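Why Did the Robot Drop the Towel?

Robots and the things that go wrong with them
For readers from 8 to 11
Written by Delphine Tran

Do you like to fold towels? Many children do not, and many adults also do not. So it is a good job to teach to a robot. In this article I will tell you about a robot called Gruto, who learned to fold, and about the day when Gruto made a mistake that nobody understood at first.

What is Gruto?

Gruto does not have a head or legs. It has two arms, and at the end of each arm there is a gripper. A gripper is the hand of a robot. Your hand has five fingers, but the gripper of Gruto has only two. The fingers open, they go to the two sides of a thing, and they close. When you take a potato chip between your thumb and your first finger, you are doing the same.

At the end of each finger there is a soft pad. Hard plastic slides on cloth very easily. The pad is there so that the cloth stays between the fingers and does not run away.

Gruto works at Tillman, a small workshop where people try out robots for the home.

How does a robot know that it is holding something?

Close your eyes and ask a friend to put a sock in your hand. You know at once that it is there. Your skin tells you. It also tells you if the sock is slipping, and then you hold it more strongly, and you do not even think about it.

Gruto has no skin. It has a sensor, and this is a small part that measures something and sends a number to the computer. The sensor of Gruto measures how hard the fingers are pressing. If nothing is between them, the number is 0. If they press as hard as they can, the number is 100. For a towel, the people at Tillman chose the number 50. When the sensor said 50, the computer understood: "Good, I have the towel. Now I can lift."

Please remember this number. We will need it.

The day of the mistake

It was a morning in March. Gruto had already folded many towels, and it had to take one from a bed, lift it and put it on a shelf. The fingers opened and came down. They closed. The sensor said 50. The arm went up, and the towel stayed on the bed.

But Gruto did not stop! The arm moved to the shelf, the fingers opened very gently, and the robot put down nothing at all. Then it went back for the next towel and did the same thing again. Gruto was sure that it was doing good work.

Everybody laughed, and then everybody became serious. A robot which fails and stops is easy to repair. A robot which fails and does not know it is a bigger problem. Think about a robot that carries a glass, or a robot that helps a person to stand up.
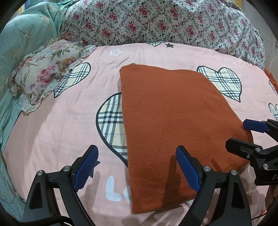

Shahram Esfahani says that he would not look at the computer first. He would look at the fingers, and touch them, and ask himself what the number 50 really means. A sensor never lies, in his opinion, but it answers only the question that you gave to it. Gruto had the question "Are you pressing?" and it had never been asked "Do you have the towel?"

Do you see the difference? Press your thumb against your first finger, with nothing between them. You are pressing, yes. But you are not holding anything.

Looking for the fault

When something goes wrong with a machine, it is not a good idea to change many things together. If you change five things and the robot works again, you will not know which one was the reason. So the team changed only one thing each time.

First they changed the towel. They tried a thin one and then a thick one. Gruto missed both of them.

Then they changed the place. They put the towel on a flat table, without a blanket or pillow near it. Gruto missed it again.

Then Rochelle Calloway cleaned the pads on the fingers with a damp cloth. The cloth became gray. Towels are made of very small threads, and each time you touch a towel, some threads come away. You can find them also in the clothes dryer, where they are called lint. After 3000 folds there was a layer of lint on each pad. It made the pads smooth, as when you wear socks on a shiny floor. The fingers closed on the edge of the towel, the towel slid out, and the fingers met each other and pressed. The sensor said 50. Now you know the rest.

How they made it better

They did three things. The first is simple: the pads are now cleaned every morning.

The second is a change in the program. After the fingers close, the computer also checks how far apart they are. If they touch each other, there is no towel between them, and Gruto must open the fingers and try again.

The third is a rule for stopping. If Gruto tries twice and has no towel, it stops its arms, turns on a yellow light and waits for a person. Before this day, it did not know how to ask for help.

They also made the robot press a little more strongly. The number for a towel is now 68. They did not choose 100, for two reasons. A very strong grip can pull the threads out of the cloth, and it can hurt somebody's fingers.

Rules for people near a robot arm

A robot arm can start to move when you do not expect it. In the workshop everybody follows these rules, the adults too:

Stay behind the line on the floor when the robot is on.
Never put your hand between the fingers of a gripper, also when it looks asleep.
Know where the red stop button is before you begin.
If something falls down, leave it there. Press the button first and pick it up after.
Tie back long hair and push up long sleeves.

Try it at home

You need two spoons, a small towel and a friend. Hold one spoon in each hand. These are your gripper fingers. Close your eyes and try to lift the towel by its edge, only with the spoons. Your friend must not help you. When you believe that you have it, say "Got it!" and open your eyes.

Were you right? Now put a rubber band around the end of each spoon and try again. Write down what has changed.

New words

Gripper: the hand of a robot.
Sensor: a part that measures something, for example light, heat or pressure.
Lint: very small threads that come off cloth.
Fault: the thing that makes a machine work badly.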